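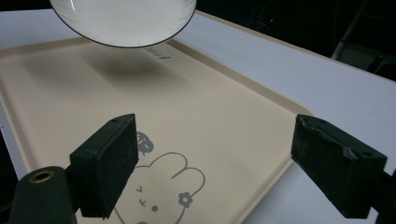 June, Wednesday
By Noeline Ormsby

The Windine canteen in Partington will stop sending its round dinner plates out loose and will serve every hot meal on a tray from next week. The change covers all three sittings and applies to staff and visitors alike. Prices are not affected.

Under the present system a diner takes a plate at the counter and carries it to a table by hand. Cutlery and a glass are collected on a second trip. Under the new one, the tray is picked up at the door, the plate is set down on it at the counter, and both go back to the return hatch together. At the hatch the plate is lifted off and racked for washing. The tray is wiped and stacked separately.

The canteen has bought 377 trays through Rendholm, a supplier of secondhand and end-of-line catering goods. They come from a children's range, rectangular with rounded corners and a raised lip, in a pale cream color. The word "Rabbit" is printed on them next to a small carrot, and a line drawing of a cartoon bunny appears with the word "Hi" in a speech bubble. Plain trays of the same size were quoted at a higher price and a longer delivery time, and the kitchen chose the printed ones.

The plates stay as they are. The canteen holds over 800 of the glazed round type with the thin dark brown rim, bought in two lots, and has no plans to replace them. Chipped plates will continue to be withdrawn at the hatch.

Table space was the main point raised when the plan was posted on the notice board. The smaller tables by the windows seat four, and four trays do not fit on them side by side. Diners at those tables are asked to lift the plate off, set it on the tabletop, and slide the tray to one side or return it to the stack at the end of the row. The long tables take a full row of trays without any change to the seating.

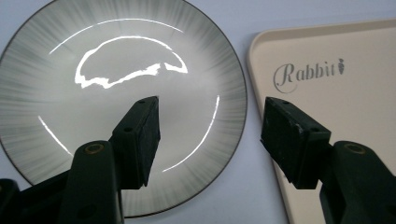 Plate resting beside a tray on a white tabletop.

A trial in the Vustlow annex ran for 35 working days. Breakages at the return hatch fell during that time, according to the kitchen's log, and the line at the counter moved at the same speed as before. The one fault recorded was in stacking. Trays put away damp stuck together, and staff had to separate them by hand before the noon sitting. Drying racks have been ordered for the main canteen and will stand to the left of the hatch. Until they arrive, trays will be stacked no more than 60 to a cart.

Soup bowls and side dishes go on the same tray as the main plate. Takeout boxes are handed over the counter without one. Trays may not be taken upstairs to the offices, and any already there should be left on the cart outside the second-floor elevator.

The hatch will close for one hour on the first morning, from 10 a.m., while the cart rails are moved. Used plates can be left on the side counter during that hour. The noon sitting will open at the usual time.

Contact the newsroom | Copyright Partington staff bulletin. All rights reserved. | Back to top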